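Home Kitchen Cleaning Workshop Storage Garden Contact

Tidying tips I brought home from a robot open day

I went to the Burkell open day at Plindcombe in July expecting to gawp at machines for an hour, and I came home wanting to rearrange every drawer in the house! They were showing how a robot gets taught to put small things away. A person does the job first with a pair of hand-held grippers, again and again (they were hoping for 3000 goes at it), and the robot learns from that.

Try picking up a lip balm with two stiff fingers and you soon find out which of your storage is a nuisance. So, my first tip: clear boxes with dividers, every time. I've put one in the bathroom and one on the workbench for screws and rawl plugs, and I no longer tip the lot out to find a single washer.
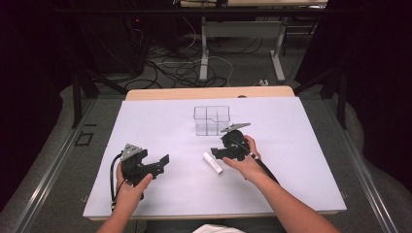 Second, work on a plain pale surface. An old white shelf laid over the kitchen table is brilliant for mending jobs, as dropped bits show up straight away and you can carry the whole thing off at teatime. Mine is an Idby offcut that cost me £3.

Third, keep the box at the back and the bits in front of it, so you aren't reaching over one to get to the other. I sorted 12 years of sewing oddments like this on Thursday evening and really enjoyed it, which I never thought I'd say about bobbins.

The Frerichs stand had a leaflet on labelling too. I'll type up the best of it once I've tried it on the spice rack.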